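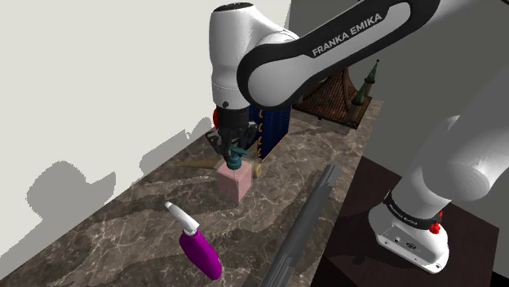
Stinach Scene Rulebook, second edition: a long look after a winter of use

I put off writing this one for quite a while, partly because reviewing a set of rules feels a bit like reviewing a phone book, and partly because I kept changing my mind about it. But the second edition of the Stinach Scene Rulebook has been open on my second screen since we started building our countertop tasks, and I've grown very fond of it (with a couple of grumbles, which I'll get to).

For anyone who hasn't met it, the Rulebook is a paid guide plus a checker. The guide lays out good practice for simulated tabletop work: how to place the arm, how to dress the surface, what to write down before you run a single trial. The checker reads your scene file and tells you where you've strayed. We bought the small-team license, which was $200 for the year, and I paid for it out of our own budget like everybody else.

The part I'd hand to a newcomer first is the chapter on clutter. Stinach wants every scene to have one named target and a handful of bystanders, and it wants the bystanders to be awkward in different ways. Our counter follows that pretty closely. The gripper comes down over a pump dispenser with a pink see-through body, a wooden bat-like stick lies right behind it, and a purple bottle with a white nozzle is on its side a little way off, with open stone between the two. I used to scatter things wherever they landed, and my goodness, the difference it makes to have a rule that says to leave at least one object close enough to the target to be a nuisance and at least one well clear of it!

The clearance chapter is the other standout. It asks you to keep a written keep-out list for anything tall or long, and to check the whole arm against it, elbow and all. I'll admit I only ever thought about fingertips before this. With a Franka arm reaching across from the right side of a long counter, the forearm sweeps over an awful lot of territory, and we have a model building with pointed green turrets sitting at the far end, which is just the sort of thing that gets forgotten. It's on our list now. So is the gray rail near the right edge.

Now the checker. We gave it our full library in September, 2714 scenes, and it passed 2504 of them with no complaints. I was pleased for an afternoon. Then I read the report properly and found that most of the failures came from one habit of ours, which was giving objects lazy names. The Rulebook says a name should tell a stranger what to look for, so "bottle2" gets flagged and "purple bottle, lying down" goes through. It's fussy, and I grumbled, and then a few weeks later I was hunting for one particular scene and found it in seconds. So there you go.

My grumbles, then. The section on lighting is thin. It says shadows should be "present and plausible" and leaves it there, and if you've ever had a big gray shadow with jagged edges land on a cream wall you'll know there's more to be said. I would have liked a page on shadow resolution and a recommended minimum. Wukero's free checklist is better on this one point, and I keep a copy of it tucked alongside.

The checker is also slow on older machines, and it won't export to Jederex without a little script in between. I wrote to support and got a kind, useless reply.

And the binding on the printed copy is poor. Mine is held together with a clip. Get the PDF.

Would I buy it again? Yes, and I've already renewed. If you're a team of one with a dozen scenes, the Wukero checklist will see you through nicely. If other people have to trust and reuse your scenes, I think the Stinach book earns its price, and the clutter chapter alone has changed how I set a counter.

Posted April 16, 2019. Next up is the Kļaviņa fixture guide, which has been sitting in my downloads folder for longer than I'd like to admit.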